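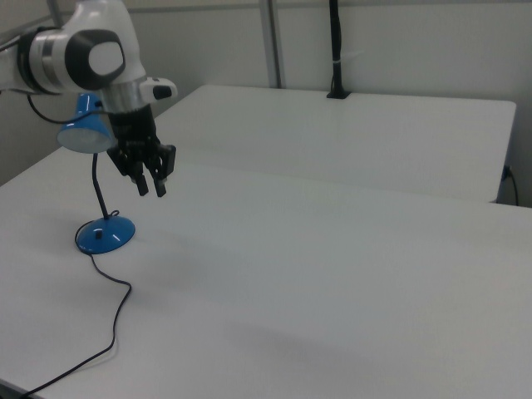 Balton library is staying open late again

Good news for anyone who likes a quiet corner of an evening! The library in Balton is going back to late opening on Tuesdays, right through until June, and I for one am delighted. I've missed it more than I expected to (my kitchen table is a hopeless place to get anything done, there's always a cat or a bill on it).

If you've moved here lately, a bit of background. We used to have late opening all year, then it was cut to the summer months, and then it went altogether when the heating bill came in. A petition went round the shops last autumn and picked up 1437 names, which for a place our size is going some. I signed it outside the baker's with a sausage roll in my other hand, so apologies if my line was greasy.

The doors will now stay open until nine. The upstairs reading room is included, and so is the local history shelf, but the children's section will close at the usual time and you won't be able to use the big printer after six. The small one by the stairs is fine. I asked about the printer twice and got the same answer both times, so please don't shout at the person on the desk!

The money is coming from two places. The town has put some in, and the rest is from Vlachou, the bakery supplies people out on the Soveton road, who are paying for the extra staff hours. I rang Arnel Saludo, the branch manager, to ask how long it would last and he was very straight with me. "We've got it until June and after that we look at how many people came," he said. "If it's six of us and a radiator, I can't argue for it." He'd like to see 153 visits a month as a minimum. That was the figure on the old late evenings in their last proper year, and he thinks we can beat it.

I think so too. There's a study group from the college already asking for tables, and the Spanish conversation lot want to move over from the café, where apparently the milk steamer drowns out the verbs.

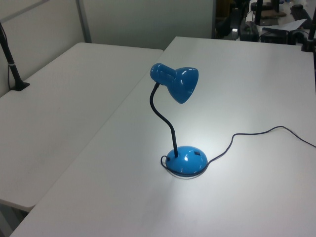
One thing that did come up a lot in the petition comments was light. People grumbled that the reading room was gloomy after dark, and they had a point — I've squinted at many a crossword up there. Arnel says the ceiling tubes are being replaced before the first late evening, and the two window tables that nobody ever wanted are moving nearer the middle of the room. He's also had 200 pounds from the Friends' book sale to spend on cushions, so the wooden chairs by the map drawers should be a bit kinder on the backside.

Parking is free behind the building after half past five. The number 2 bus stops opposite, and the last one back towards Wasel goes at ten past nine, so you do need to keep an eye on the clock if you're getting that. I've missed it before and it's a long, dark walk.

You don't need to book a seat and you don't need a library card unless you want to take something home. Flasks are allowed, hot food isn't. If your group would like a regular table, put your name in the book at the front desk and say how many of you there'll be.

I'll be upstairs most weeks, pretending to work on my family tree. Come and say hello, quietly!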